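How Do You Shop for a Robot?

Imagine your school kitchen wants a robot helper. Brilliant! But where do you start? You can't just pop one in the trolley with the apples and the washing powder, so grown-ups make a plan first, and planning is great fun (really!).

The first question is always the same: what is the job? A robot that carries heavy boxes needs big strong motors. A robot that picks up soft food needs gentle fingers and a careful grip.

Next comes the budget, which means all the money you have to spend. The Ciltier Kitchen Club saved £600 for the extra bits that go with its two robot arms. It spent £466 on grippers, the parts that work like hands. How much was left? £134! That had to pay for cables, spare screws and a sturdy table.

Lots of people forget the small things. An arm needs a computer to tell it what to do, somewhere to stand, and plenty of plug sockets. It needs things to practise with too, like pans, plates and buns. 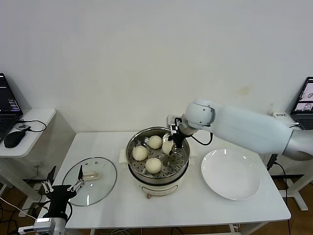
Then there is time. The club's plan had 8 weeks for waiting and 13 weeks for learning, and the learning weeks were the exciting ones! Someone has to set up each arm, test it and keep it clean, so those hours go in the plan as well.

Now try it yourself! Choose a job you'd love a robot to do at home, then write a list of everything it would need. Don't forget the plugs!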